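The Ullby table, reviewed after a year of being leaned on
By Baltasar Palma

Comments: 11

I should say at the start that I paid for this table myself. Serra has never sent me anything free, and after this I don't expect them to begin.

The Ullby is a plain white rectangular table. The catalogue calls it "a quiet surface for busy rooms", a phrase somebody was presumably paid for. Ours cost 740 with delivery, arrived in March and took Wilmer Muñoz and me 56 minutes to put together, including a spell when we had the top on back to front and were both pretending we hadn't noticed. The instructions are drawings of a cheerful person with no mouth. By page 3 I knew how they felt.

In its favour, it doesn't wobble. I've had tables that cost more and rocked like a ferry. It's the right height for standing work if you're my size and for complaining at if you're Yamila Gaete's, and two people can carry it through a doorway without falling out for good.
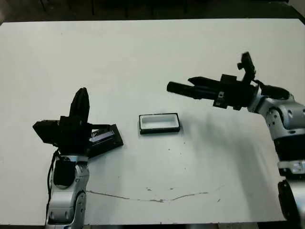
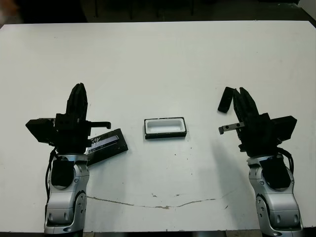
White was my choice, and I'd been warned. Mirta Gaete, who has owned more furniture than the rest of us put together, said a white top keeps a diary, and I told her that was what cloths were for. A year on, there's a thin brownish line wandering more or less sideways across the lower part of ours, with a small beige chip along it in the second picture, and dark specks that have so far seen off washing-up liquid, bicarbonate and a paste Yamila found online that smelled of pears. I can't tell you if the line goes all the way down. I've run a fingernail along it often enough to have an opinion, but the opinion changes with my mood.

I wrote to Serra about it. Their reply thanked me for my interest in the Ullby range and offered me a matching bench.

Cleaning, then. Tea comes off if you're quick. Ballpoint comes off if you're quick and lucky. Turmeric is a permanent resident and should be treated as one. A damp cloth does for most days, and I'd keep anything gritty well away, having learned that with a scouring pad and a bad temper.

Small black things do look very smart on it, I'll give it that. If you spend your days putting lids on boxes you'll never lose a dark one, which is more than I could say for the old Kirnura, a walnut-coloured slab that swallowed screws, pens and once an entire set of keys. Hadi Sayegh still has the Kirnura in his shed and claims it's the better table. He also keeps his paint tins on it, so we may want different things from life.

Would I buy another? At full price, no. In a sale, possibly, in the grey, which Serra says is discontinued and Bustasier still seems to be selling. Get the longer bolts if they offer them. The ones in the bag do the job, but only just, and you'll be under there with the little key every couple of months.

Steadiness: very good
Looks, first week: very good
Looks, now: see pictures
Instructions: no mouth, no help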